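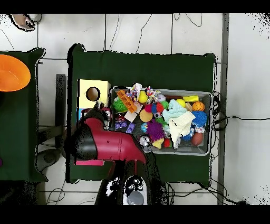

## Sorting a mixed toy bin

A rectangular plastic bin holds a lot, and that is the main fault with it. Bricks, balls, rope toys and blocks go in from the top and stay in the order they landed. Anything small works down to the floor of the bin and is found again in May.

Put a thick cloth on the table before starting. Hard balls roll less on cloth and small blocks stay where they are set down. Allow 30 minutes for a bin of this type.

Sort by how the item is cleaned:

- **Smooth balls and plastic bricks.** Warm water, dish soap, towel dry.
- **Spiky and puffer balls.** Rinse under running water and work the base of the spikes with a soft toothbrush. Shake out, then air dry. Lint collects at the root of each filament and wiping does not reach it.
- **Rope toys.** Mesh laundry bag, cool wash, line dry. Trim frayed ends to the knot and no farther.
- **Wooden pieces.** Damp cloth only.
- **Muslin and other cloths.** Machine wash, separate from the ropes.

Wire mesh is the better container for everything in regular use. Air moves through the sides, and a yellow block at the bottom can be found without tipping the whole load onto the table. Check the rim first by running a dry cotton rag along it. If the rag snags, file the spot smooth or cover it with tape.

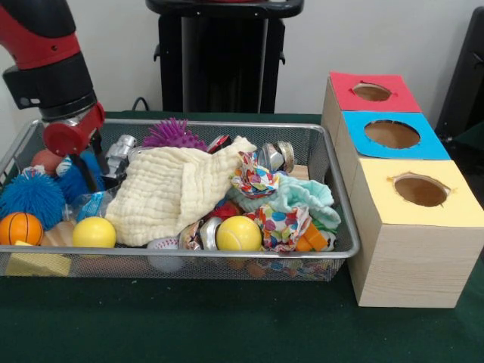
Cloths go in last, and folded. A bunched muslin takes up the space of several balls and hides whatever is under it. Fold each one in quarters and stand it on edge against a short side. Small hard items such as metal canisters and toy figures belong in a lidded tub of their own, which can sit inside the basket.

Fill to 75 percent of the depth. Over that, the top layer rolls off each time someone reaches for the bottom one.

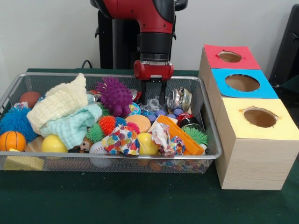 Household Notes — No. 30

### Cans in the toy basket

Crushed cans turn up in toy baskets because they rattle. Take them out. A crushed can has folds that hold liquid, and the creased metal may split to a sharp edge. Handle them with gloves and put them straight into recycling. Any cloth that was touching one goes in the wash.

Rinse the basket afterward and dry it upside down on a rack. Look at the corners, where the mesh meets the rim — grit stays there after the rest is clean.

*Sheyla Villca*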